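We use cookies to make this site work and to see how it is used. Accept all / Manage settings

Augustina Quansah
April 2, 2021

Starting a thread on the demonstration set for the tidying task, as a few people have asked how we gather it. All of it is done in simulation at the moment. The project is called Gbeho and there are two of us on it, me and Devendra Vishwakarma.

The task is simple to say. There is something on the floor of a house, and the arm has to pick it up and put it where it belongs. A person drives the simulated arm through the whole thing and we record what the wrist camera sees and what the arm does at each step. One of those is one example.

We have 414 examples that I am happy with. There are more on disk, but I don't count the ones where the driver gave up or where the object fell through the floor. The second kind is rarer than it was in September.

Slippers are the hardest thing on our list, harder than cups. A cup can be gripped from nearly any side. A slipper has a low sole with a strap over the top, and if you come down square on the strap the fingers push it flat and slide off. The approach that works for us is one finger inside the opening and one outside.

The trouble is that drivers all learn that grip in their first hour and then use nothing else. The learner copies it, including when the slipper is facing the wrong way for it. So now we turn the slipper to a random angle at the start of every run and the driver has to deal with whatever comes up. 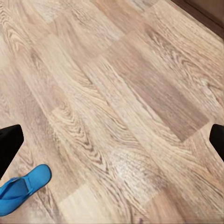 We also stopped starting every run with the gripper right over the object. When we did that, the learner was very good at going straight down and had no idea what to do if the slipper was off to one side. Now the start position is shifted each time, sometimes far enough that part of the object is out of the wrist view.

Drivers don't like this. Devendra says it makes every run feel like parking a van. His runs are also the best ones we have, so he is still doing most of them.

On floors. We use seven floor textures and change them between runs. The wood ones cause more mistakes than the plain ones. Strong grain has a lot of dark lines in it, and an early version of the learner would close the gripper on a line. With plain grey tiles it never did that.

Glare is a separate problem. A light patch on a shiny floor moves as the camera moves, and a real floor does it too, so I don't want to turn it off. I keep the reflections on for all the wood textures and vary where the lights are.

Somebody at Solton asked me why we don't just script the demonstrations, given that the simulator knows exactly where everything is. We did try. The scripted runs were smooth and all alike, and the learner trained on them did badly as soon as it drifted off the path. People wander a bit and correct themselves. Those corrections are what I want in the set.

Some of the corrections, anyway. If a driver misses the grip, backs off and tries again, we keep it. If they miss three times we stop the run and throw it away. By then they are usually just annoyed and the movements get strange.

Labels. Each run gets the object, the floor, the driver's initials and whether it ended with the object in place. I used to add a note on how good the grip was, but Devendra and I marked the same batch separately and our notes didn't match well enough to be worth keeping.

Next job is the set for Trevness, which has different rooms and more clutter. After that we want to try the learner on the real arm in the Estport lab. I expect it to be poor to begin with. The real fingers flex a little under load and the simulated ones don't.

A question for anyone doing similar work: do you let drivers see a second view from the side while they record? We don't, the reasoning being that the learner only gets the wrist camera so the person should only get that too. But it is slow and I am wondering if we are being too strict.

Replies are open. I'll be back on this on Monday and will add the grip failure counts once I have gone through them.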